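The Relic Treatment

A shop in Mundmont has a Wovix electric in the window right now with the finish worn through on the forearm, rust on the bridge screws and a cigarette burn on the headstock. It was built in May. The tag says 3000 dollars, and the same model without the damage sells for a good deal less.

I've been told I should get over this. Hollis Iwasaki, who has sold me most of my strings and at least two amps I didn't need, says a worn neck feels better under the hand and that's all there is to it. Fine. I'll give him the neck. Sand the gloss off the back of a maple neck and it does stop sticking in August. But you can do that yourself in an evening with a scouring pad, and it doesn't explain the burn on the headstock.

The usual claim is that thinner, broken-up lacquer lets the body "breathe." I have asked a lot of people what that means and I'm still waiting. Radosław Marciniak played me his relic and his clean one back to back through the same amp, and I picked wrong, then right, then wrong. He said my ears were tired. Maybe so. They seemed to work for the rest of the afternoon.

What bothers me more is the catalog language. Verschueren calls its beat-up line "played-in," which it plainly isn't. Somebody with a key ring and a heat gun did it, on a schedule, and probably did the next one the same way. I saw two of them on one wall with a matching belt-buckle scar.

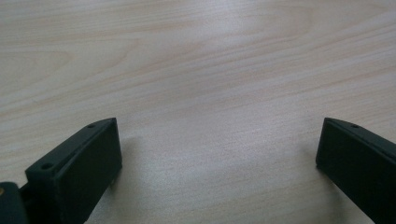 I do understand the pull. An old guitar that somebody really worked hard looks wonderful, and most of us will never own one. Coralie Prendergast has played the same Jidance in bar bands for 35 years and it looks terrible in all the right places. The wear sits where her arm goes. On the shop guitars it sits where a photo of some other guitar had it - that's the part I can't get past.

Buy one if you like it. Just play the plain one first, with your back to the mirror, and ask the salesman what the extra money did to the pickups.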